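Relatório de projeto: a Festa das Comidas e Danças do Bairro de Prellia
Turma de Animação Cultural, segundo semestre
Entregue em March 23, 2018

O nosso grupo escolheu estudar uma festa de rua multicultural por dentro: como se monta o programa, quem cozinha, quem dança, como se divide o espaço entre as barracas e o palco. Passámos o mês de outubro metidos em Prellia e saímos de lá com os cadernos cheios e muita vontade de voltar!
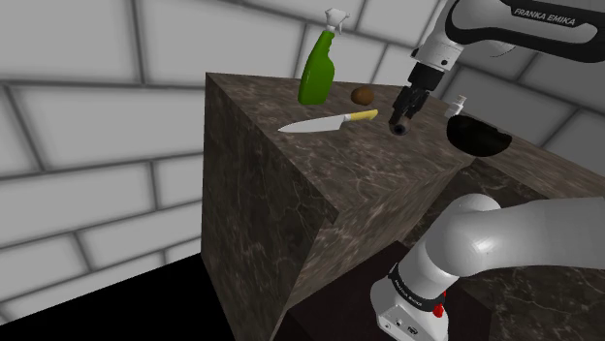
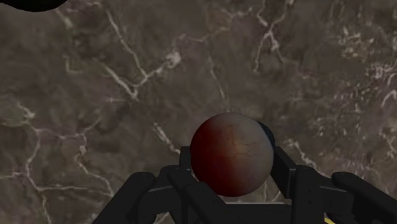
Superfícies escuras com veios claros, numa cozinha simulada.

Porque é que a festa começa com uma caminhada e só depois abre as barracas?
A caminhada junta as pessoas cedo e leva-as a passar pelas ruas todas do bairro, de modo que chegam à praça já com fome e a conhecer o caminho. As barracas abrem quando o último grupo entra na praça.

1. O programa
A edição que acompanhámos teve 14 grupos de dança e música. Cada grupo tinha direito a uma atuação no palco principal e a uma oficina aberta no pátio da antiga fábrica Drornby. As oficinas foram a nossa parte preferida — ver avós e netos a tentar o mesmo passo, todos trocados, é uma alegria que não cabe num relatório. O palco atrasou-se logo de manhã, por causa do som, e o atraso foi crescendo até ao almoço. A organização resolveu encurtar as apresentações faladas entre atuações e à tarde já estava tudo dentro do horário.

2. A comida
Falámos com os responsáveis de todas as barracas. A padaria Stojanovska vendeu 200 folhados de queijo antes do meio-dia e teve de mandar vir mais massa. Outras barracas ficaram com comida por vender, sobretudo as que estavam na rua lateral, longe do palco. Desenhámos uma planta nova em que as barracas rodeiam a praça em meia-lua (vai no anexo B) e a associação Plidus, que organiza a festa, ficou com uma cópia.

3. O público
Contámos as entradas nos dois acessos à praça com contadores manuais, em turnos. O total foi de 2,024 entradas, e aqui fica o aviso: quem saiu e voltou a entrar foi contado duas vezes. Também recolhemos 109 questionários. A pergunta que deu respostas mais compridas foi "O que provou hoje pela primeira vez?", e houve quem virasse a folha para continuar a escrever.
Muita gente pediu mais sombra e mais bancos. Várias famílias queriam o programa impresso em mais línguas, coisa que nos parece fácil de fazer com a ajuda dos próprios grupos de dança.

4. O que mudávamos no nosso trabalho
O questionário era longo demais para quem tem um prato na mão. Numa próxima vez ficávamos por cinco perguntas e punhamos uma mesa junto às oficinas, onde as pessoas esperam sentadas. Também faltou gravar as conversas com os músicos — tomámos notas à pressa e perdemos nomes de canções que gostávamos mesmo de ter registado.

Anexos: A, questionário; B, planta da praça; C, folhas de contagem.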